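Section 9: Fabric hats (bucket and soft-brim)

Applies to: Jadgate wardrobe hat shelf and Bilgin hat pegs
Revised November 17, 2021

9.1 Before you put a hat away

Hats kept on the upper shelf hold their shape best if they go in clean and with the lining pushed back into the crown. Allow a few minutes for each hat the first time you do this.

1. Empty the shelf and wipe it with a damp cloth. Let it dry fully before anything goes back on it.
2. Brush the outside of the hat with a soft clothes brush, starting at the top of the crown and working down to the brim.
3. On a stitched brim, brush along the rows of stitching. Brushing across them pushes dust into the grooves.
4. Turn the hat over and hold it by the brim, with the opening towards you.
5. Look round the inner hatband for loose thread, frayed tape and places where it has come away from the hat.
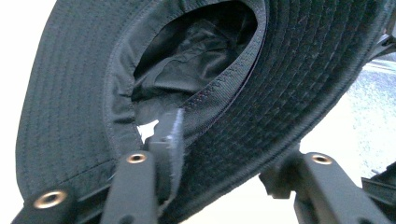
Fig. 9-2. Bucket hat from the underside: stitched brim, ribbed inner band, black lining bunched in the crown.

6. Put one hand inside the crown and press the lining outwards, smoothing it from the middle to the sides. Do not pull on the band to straighten it.
7. Snip frayed ends with small scissors, leaving 9 mm. Leave any strip that is still sewn in at one end until you have read 9.3.

Note: On dark hats, work near a window or under the wardrobe light. Black linings and dark green or navy bands are hard to check in a dim room.

9.2 Placing the hat on the shelf

1. Fit the round shelf insert (part 552) with the flat side down.
2. Fill the crown loosely with tissue paper. Newspaper can mark the lining.
3. Set the hat on the insert with the crown upwards and the brim clear of the shelf edge.
4. Leave a gap between hats so the brims do not press on each other.

The shelf is 32 cm deep. If a brim is wider than this, use the Bilgin pegs on the inside of the door and hang the hat by the crown loop, where it has one.

Caution: Do not stack more than two soft hats. The weight flattens the lower brim, and steam will not always bring it back.

Caution: Do not store damp hats behind a closed door.

9.3 Loose bands and linings

A band that has lifted for a short length can be sewn down by hand. Match the thread to the existing stitching where you can, including any coloured stitching along the seam, and keep to the old needle holes. Do not glue the band. Glue stiffens the tape and can show through to the outside of the brim.

If the lining has torn at the seam, leave it unfilled and do not brush inside the crown. Hats from the Drandetby range can be relined; see the repairs list on page 31.

For cleaning marks from the band, see Section 10. For hard-brimmed and straw hats, use the Kerkov stand and follow the leaflet supplied with it.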